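8/8/18, folding club notebook (Freya writing, Si-eun on the keyboard, Valeriano in and out)

Back on cloth at last! The Bakine challenge wants a heap of laundry turned into something flat and squared up, and we have spent so long on the calibration blocks that I'd forgotten how much more fun a garment is. A block stays where you left it. A t-shirt has opinions.

Rules as we understand them, copied here so that Leire stops asking me: one garment at a time, starting crumpled, both arms allowed, no human hands once the clock is going. 110 seconds from the start signal. Points for finding an edge, points for opening the garment out, the rest for the fold. You can drop it and pick it up again with no penalty, which I missed on first reading and which changes quite a lot (see below).

Start states first. In April we used to scrunch the shirt and let go of it from chest height, and they all came out as much the same round bun. Maite's new method is to hold it by one random point, shake, and lower it while walking your hand sideways. The heaps come out long and twisty and much nastier. I love them. 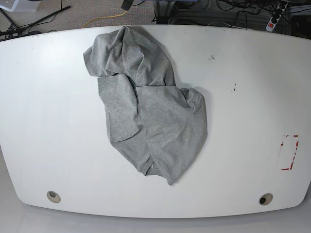
Grey t-shirt, Maite method. One sleeve out to the left at the top, the other knotted up on the right.

The overhead view goes to the Jilik script, which picks a first grasp point. On heaps like this it likes anything that sticks out, so sleeves and corners, and that is what we want it to like. Si-eun changed the score so that a candidate near the middle of the heap loses points, and the choices straight away looked more like the ones a person would make. We tried the old and new scoring on the same 29 saved heaps and I'd have picked the new point myself nearly every time. Valeriano says my taste is not a metric. Fine, he can write one.

TO DO: dark clothes. The Jilik threshold is set for pale grey and I expect it to be hopeless on navy.

Then the thick stuff. Jersey is easy to pinch and hard to keep single; you nearly always get two layers. Fleece is the other way round, it bulks up between the pads and you think you have loads when you only have fluff. We have settled on a close that goes in two stages, quick down to touching and then slow up to the limit, with the limit at 70 on the Degefa controller (its own units, no idea what they mean, the manual is very relaxed about it).

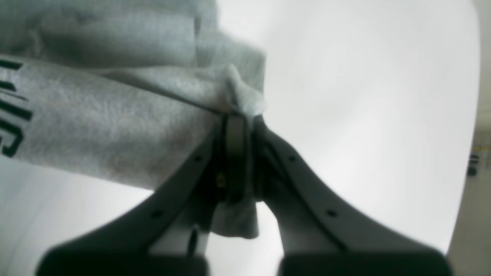

Grey sweatshirt in the grip, with the little tuft standing up above the pads.

The tuft is a useful thing to look for on the wrist view and I'd like us to log it. Si-eun thinks we could get a yes/no out of it with a small classifier and skip the current reading altogether. I'd keep both for now. The current reading is noisy on soft cloth but it costs us nothing, and if the two disagree we can just open and go again, because drops are free!!

Notes on the approach, mostly for Leire, who is doing the write-up for Pradel and wasn't at the last session:

- come in open, well wider than the fold you are after
- stop short and look again on the wrist camera before going the last bit
- aim at something hanging or bunched if there is one, flat cloth only if there's nothing else
- wrist speed down for the last bit, we had it far too brisk and it shoves the cloth away

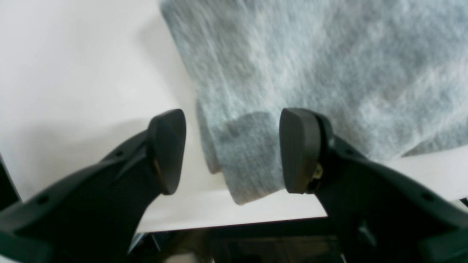
Fleecy gray-blue fabric, its lower corner down in the gap between the open pads.

A corner like that is a gift. With the second look in the loop the script can re-centre on it, and the change is tiny in code (Si-eun did it before I'd finished my tea). The wait between looks is 2000 ms at the moment, which is silly long, but I want the cloth properly still before we trust the picture. We can shave it down later once the rest behaves.

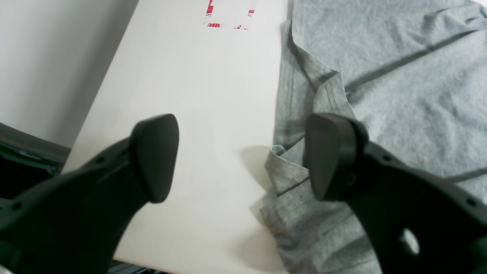

Edge finding is my bit, and I'm properly excited about it. The idea is to tell a real hem from a plain fold by hunting for the line of stitching, because a fold has none and a hem nearly always does. The wrist camera gets close enough for this where the overhead one doesn't. On the light grey garment the darker seam shows up well along the rolled hem next to the right finger, and there are more long seam lines further up, so the detector also needs to know when it's looking at a seam in the middle of the cloth. My first thought is to check for bare white table on one side of the line. Hem plus table equals edge. It'll fall over when a hem lies on top of more shirt, but as a first version I think it's good enough to score with.

Valeriano's objection, written down because he asked: a folded-back flap has table beside it too, and may have stitching close by. Yes. Answer for now is to grab it anyway, lift a little, and see if a second layer drops away.

Next session:
- Si-eun: tuft yes/no, hand-label a batch first
- me: hem detector, version with the table check
- Maite: more heaps, please include something with a collar
- Leire: ask Pradel if we can send the write-up as plain text
- Valeriano: a metric

Degefa controller settings are saved under my name, please copy them before changing anything.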